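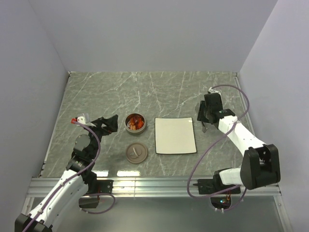
I have never trusted the snack tin. Every January the stores want us to get organized, and every January somebody I know comes home with a round metal container and a plan to stop eating out of the bag. It's a nice enough object. The food goes in, the lid comes off by its little curved handle, and the orange pieces inside look a good deal more expensive than they did in cellophane. My question is what the tin has done for the food, and I suspect the answer is very little.

The one I lived with longest was a 550-milliliter Bodari, bought at Tăng on the main street in Plolatcombe. The leaflet promised freshness for weeks. I got seven days out of dried mango before it turned to leather, same as I'd have had with the bag folded over and a clothespin on it. Maybe I left the lid loose. But a container that depends on me never leaving the lid loose is a container for some other household.

Then there are the accessories. Once the snacks live in a tin, you can't just reach in, so you need tongs. And once you have tongs you need somewhere to put what they pick up, so out comes a tray. I own 2 pairs of serving tongs, one short and one long, and I've yet to see a guest use either without looking over to check they were allowed to put them down again.
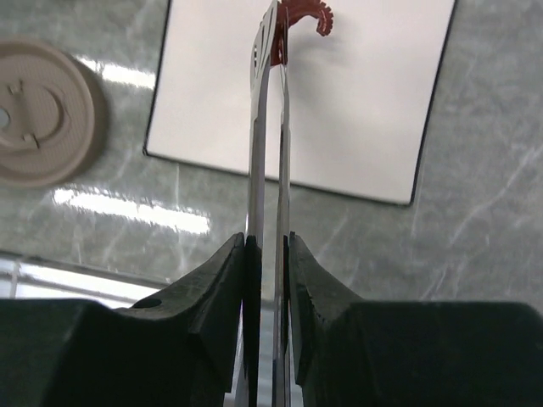
Loan Bùi wrote to tell me I was being cheap about this. Her view is that fingers in a shared dish are disgusting, that everyone knows it, and that people put up with it only to be polite. Tongs cost next to nothing, she says, and they spare the host from having to watch.

Fair, as far as it goes. I'd be more convinced if the tongs at most parties weren't passed through a dozen hands that have just been on the dog. I also think a few pieces laid out on a plain tray do the job better than any dish. You see what there is, you take the piece you want, and you don't touch its neighbors.
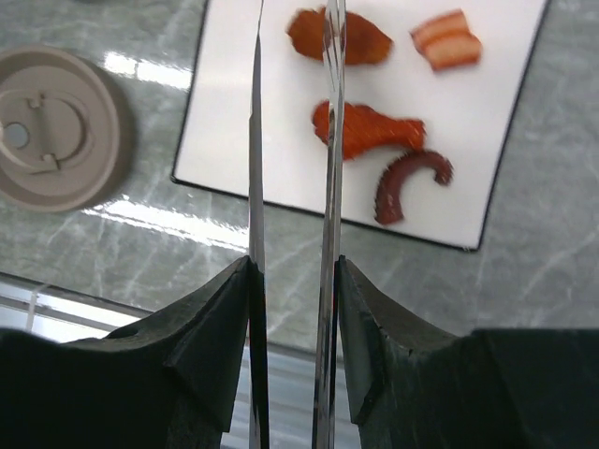 Another reader objected that food set out in the open dries up within the hour, and that meat has no business sitting there at all while people chat. Put it back under a lid, she wrote, and bring out more when it's gone.

Well, yes. Put out less. I had said as much, or thought I had. Four or five pieces, then another four or five. Meat goes in the fridge between rounds – nobody's tin is a fridge, whatever the Nukis catalog implies with its sausage photographs.
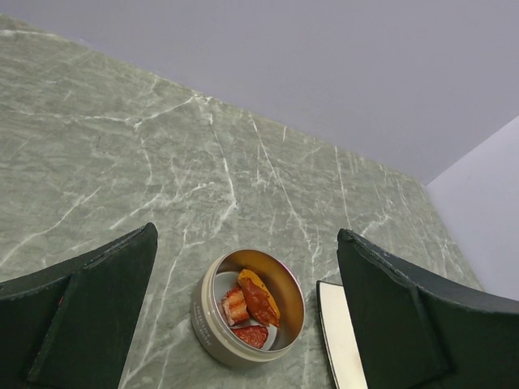

What I can't get past is the tidying. A bag gets emptied and thrown out. A tin has to be washed, dried properly around the rim, matched with its lid and found a shelf. Mine spent most of its life holding rubber bands. I may be the wrong customer, and I'm willing to hear from anyone who has kept one going for a full year with food in it the whole time. So far I've had 2 letters claiming that, and one of them was about tea.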